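Proltwood Sessions: Frequently Asked Questions

Last updated in September. If your question isn't covered, write to the label desk and Imad Dabbas will get back to you.

What is Proltwood Sessions?

It's a series of live-in-the-studio rap and R&B releases. Each one features a single artist, recorded over one weekend and put out as a free download and a stream. The series is run by Goltgate, a small independent label. Majdi Awwad produces most of the sessions and Zaid Bitar mixes and masters all of them.

How many sessions are out?

There are 38 so far. The newest is by Qaisi and has 9 tracks, including a new version of "Civwood," which was first released as a loose single.

Where can I download them?

Every session has its own page on this site. Click the title, then the download button. You get a ZIP file with MP3s, the cover and a text file of credits. WAV files are available from session 12 on. We didn't keep the full-quality masters for the first eleven, so please don't ask for those.

Do I need an account?

No. There's an email box on the download page, but you can leave it blank. 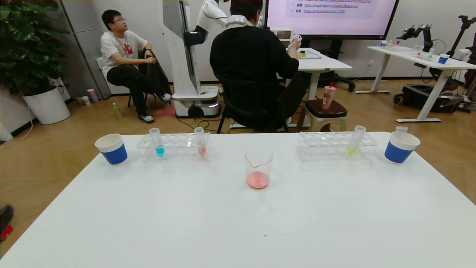 Streaming versions sometimes leave out a track or two. This happens when a sample was cleared for free download only. The track list on the session page is always the full one.

Can I submit my music?

Yes. Send two finished songs and one rough demo, as links. Attachments get deleted by the mail filter. We received 2,173 submissions last year and picked eight artists, so the odds are long. Georges Kassab listens to everything first and passes a short list to Majdi.

Will I hear back if I'm not picked?

Usually not. We used to send a form letter, but people took it as an invitation to argue. You can submit again after six months with different songs.

Does it cost anything to take part?

No. Goltgate pays for the studio, the engineer and the cover art. If anyone asks you for a submission fee or a "placement" fee using our name, it's a scam — forward us the message.

Who owns the recordings?

The artist keeps the songs and the masters. Goltgate has a license to host and stream the session for three years, and after that you can renew it or take it down. Streaming income is split evenly once studio costs are covered.

Can I bring my own beats?

Yes, as long as you can show they're yours to use. Leased beats are fine if the lease allows free distribution. Read it before you book. We had to pull session 21 for two months over a lease that had run out.
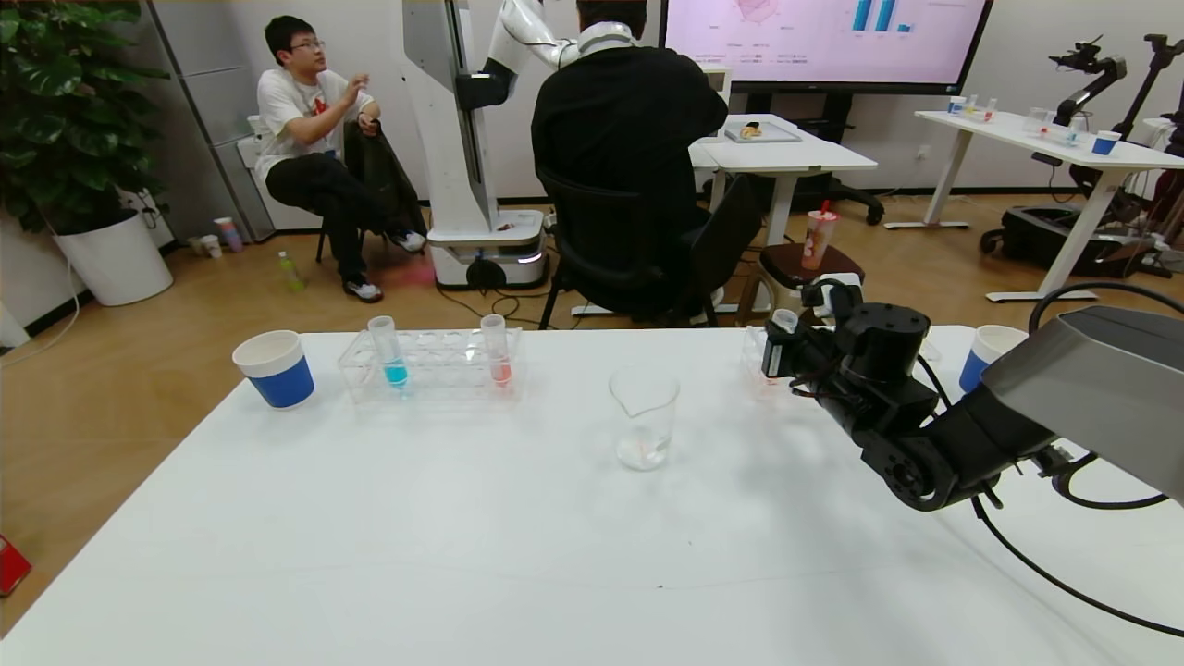

Stems should be 24-bit WAV, all starting from the same point, with nothing on the master bus. Label them with the instrument and the tempo. Zaid would like them by noon the day before recording starts.

Are there physical copies?

A few sessions have been pressed on cassette, in runs of 265. Donal Kinsella handles mail orders and ships once a week. Sold-out tapes are not repressed.

Can I use a track in my video or podcast?

Ask the artist, not us. Contact details are in the credits file. DJs can play anything in the series without asking, though a track list sent afterward is appreciated.

My download stopped halfway. What do I do?

Try again in a different browser. If it still fails, send us the session number and we'll email a direct link.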